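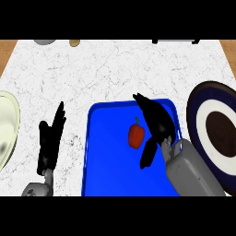 Demonstration gathering in simulated kitchens

Demonstration gathering is the business of collecting worked examples of a task so that a learning system can copy them. In the simulated kind, the kitchen, the crockery and the robot exist only inside a computer, which saves on washing up. The examples are still made one at a time, and the people making them still get bored.

A typical episode involves two robot arms, a marble worktop and some item of food, such as a red pepper on a blue tray. An operator steers the arms through the task while the software records the joint positions, the camera views and the state of each gripper. The result is filed as a single demonstration, along with a short written instruction of the "pick up the pepper" variety.

Idle arms

Many tasks need only one arm. The other is recorded all the same, since a system trained on two arms must also learn when to keep one of them out of the way. Operators tend to regard this as the easier half of the job, and drift is a common fault: the spare arm creeps sideways over a session until it is parked above somebody's imaginary soup.

The Cistby set

The Cistby set is a modest collection of kitchen episodes, made with a control program called Diritz. It holds 800 demonstrations, of which 99 were set aside for testing. Each was checked by 2 reviewers, whose written guidance on what counts as a clean grasp grew longer than the manual for Diritz itself. Episodes in which the food left the worktop were thrown out at first, then brought back in under the label "recovery".

Variation

Between episodes the dishes are shuffled and the colours changed, so that the system does not decide that peppers live on blue trays as a law of nature. The Florance method leaves the shuffling to chance. The Hoxha method uses a fixed list, and its supporters point out that chance once put a plate inside another plate.

Criticism

The usual complaint is that rendered vegetables are too well behaved. They do not bruise, roll under the fridge or go soft by Thursday. Supporters reply that real ones can be added later, at greater cost and with more mopping.

See also

Imitation learning
Remote operation
Grasp planning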